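Skasness Tabletop – data card

Contents

This folder covers short tidying and sorting tasks done on a small work surface. The card lists the surfaces, the backdrops and the loose items, so that anyone using the folder can tell one set-up from another. File layout is in the Zulela notes and isn't repeated.

Set-ups

There are 5 set-ups, named by backdrop. Each has its own wallpaper and its own sheet for the table. The sheets are changed when they get grubby – same print where we can get it, otherwise the set-up gets a new letter.

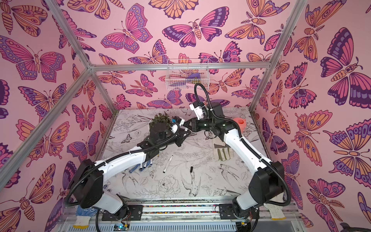

Photo: Skanton workshop, July

Set-up: Butterfly, sheet B
Backdrop: wallpaper, large butterflies and moths in pink, orange, lavender and deep purple on pale pink
Sheet: white with black line drawings – flowers, leaves, birds, a moth
Standing items: small potted plant with dark green leaves, dark round pot; item with coral-red round lid
Loose items: white marker pen with black tip, other small items

The line drawings are close in colour to the marker tip. If you are labelling pens, check the print before marking an edge. The swallow and the peony are useful landmarks for lining up clips from the same sheet.

Task wording

Tasks are written in everyday words: "put the marker away", "move the plant to the other side", "clear the sheet". The 34 task lines are in one text file. Colour is spelled the Australian way throughout, so search for "grey" and not "gray".

Known gaps

2 task lines mention a tray that was later dropped from the kit.
Plants get swapped when they look poorly, and the swaps are not logged.
Item names before version 4 follow the old Šimek list and may not match the names used now.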